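Home Files Wiki Issues Archive About

plultov-comments - README

Dump of comment threads from small personal blogs. Mostly hobby and diary type stuff, people writing for friends and whoever wanders in. I wanted to see who talks to who in the comments, so I scraped the threads and cleaned them up a bit. Cleaned is generous for some of the folders.

What's in it

Three folders:

nodska/ - threads from the old Nodska hosting service, the biggest part
rankin/ - a webring, mostly craft and cooking blogs, long comments
indasen/ - everything else, self hosted blogs that answered my email and said ok

One file per post, JSON lines, one comment per line. Post text is NOT included, only the title and the comments. Please don't write to me asking for the post text, I don't have it anymore.

Fields

post_id - made up by my script, means nothing outside this set
title - as typed, typos and all
author - hashed. Same hash = same name was typed in the name box. Could be two different people both called Mom
reply_to - empty if top level. Nodska only went 8 levels deep, after that people just replied to the last one and put a name in front. I did not try to untangle those
when - month and year only
body - plain text, links replaced with LINK, emails with MAIL

How it was made

Scraper ran overnight, started at 2 a.m. so as not to bother anyones server. Waited 5 seconds between pages. Ran until November, then Nodska changed the templates and the parser broke, so thats the end of the set. If a thread was still going at that point it just stops.

Spam filter is a word list plus me looking. Threads with up to 99 comments I went through by hand. Longer ones only got the word list, so expect watches and pills in there.

Known problems

- smileys in rankin/ were little GIFs, they come out as nothing. Some comments are blank because of this. Left them in
- accented letters broken in part of nodska/, it got decoded twice. Fix script is in tools/, run it once only!! twice makes it worse
- blog owners who comment under thier own posts use different names on different days. Don't read too much into the author counts
- trackbacks are mixed in with real comments. Anything starting with [...] is probly a trackback
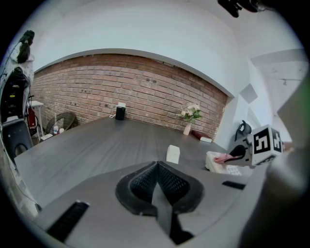 - a few indasen/ blogs moderated comments before showing them, so replies can look out of order. Sort by line number, not by when
- deleted comments leave a hole. reply_to might point to something that isn't there, handle it

Use

Reading, counting, class projects, fine. Don't try to work out who people are. Body text is other peoples writing, so quote short and leave out the hash. If your blog is in here and you want out, send me the address and it goes out in the next version, no reason needed.

No train/test split. Make your own, split by blog and not by comment or the same regulars end up on both sides.

To do

- separate out trackbacks
- language tags, there is some Dutch and Polish in indasen/
- rename the folders to something sensible

Version 3. Versions 1 and 2 had the author hashes wrong - please delete if you still have them.

Contact: use the form on the Plultov site | Copyright stays with the comment writers | Back to top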